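Speaker notes: Cable handling rules for two-arm cells
Ching-wen Chu, Jalstead
Version 8/9/20

Opening (keep short)

Thank Kwan-ho Chien for the slot. State the scope: working rules for cells where two small arms share one fixture and handle cables near it. Guarding and risk assessment are covered in the next session. Take questions on those there.

Say what the rules are. They are house rules, written at Jalstead and reviewed at Nemetti. They sit under whatever safety standard your site already follows and do not replace any part of it. If the two disagree, the standard applies.

Part 1. Why a separate set for cables

A rigid part has one pose. A cable has a pose at the grip point and an unknown shape everywhere else. Most pick-and-place procedures assume the first case, and the people who write them often do not notice the assumption.

We reviewed 589 logged stops over one project period. Of these, 167 were assigned to a cable, either the cable being handled or one belonging to the arm itself. Read the two numbers out slowly. Point out that the log did not separate the two kinds at first, and that this was our error. It does now.

Part 2. The rules

Rule A. Define the grip point by a feature on the cable. "Below the strain relief" can be checked by an operator. A distance from the end of the plug needs a ruler and gets skipped.

Rule B. Fingers close on the jacket. They do not close on the connector shell. State the closing force in the procedure and record any change to it.

Rule C. A tie or loop near the work is treated as an obstacle until it is closed and trimmed. It goes in the cell drawing with its largest open size.

Rule D. Each arm has a named home side. Crossing the center line of the fixture is a separate step with its own approval.

Rule E. The arm's own cables are checked through the full range of motion before each new program, at reduced speed. Slack is allowed. Slack that can reach the fixture is a fault.

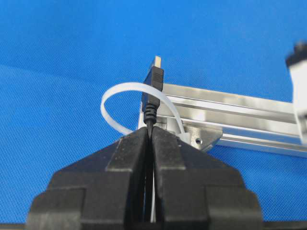
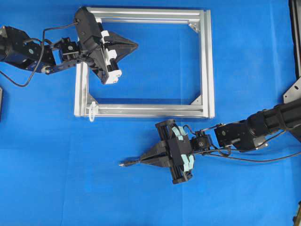

Extrusion fixture on blue cloth.

Rule F. The fixture is checked for square and the corner brackets for tightness at the start of a shift. Write down who did it. A loose bracket moves the reference for both arms, and the error looks like a calibration problem — we lost time to this at Skandanberg.

Rule G. The work surface is part of the cell. Cloth is acceptable for light parts if it is fixed at the edges. Smooth it before a run. If fingertips are to pass close to the surface, set the minimum height from the highest wrinkle you accept and enter that value in the procedure.

Part 3. Records

One page per procedure. It should carry the grip feature, closing force, home sides, minimum height and the revision letter. Chiang asked for a longer form and tried it in January. The added fields were mostly left blank, so we went back to the single page.

Almost 21 procedures are now in this format. The older ones are being converted when they come up for change, with no fixed end date. Expect a question on this. The answer is that a forced conversion was considered and dropped.

Part 4. Open points

Rule B does not cover flat cable. Kwan-ho has a draft.

Rule D is hard to apply when the fixture is turned between steps. Current practice is to define the center line again after each turn. It works, but it adds a line to the procedure every time.

There are 2 requests to allow hand-over of a cable from arm to arm under tension. Both are on hold until we agree on how tension is to be measured.

If time is short, skip Part 3 and go straight to the open points. Paper copies of the rule sheet are by the door. Comments on the wording go to me, comments on the force values to Kwan-ho.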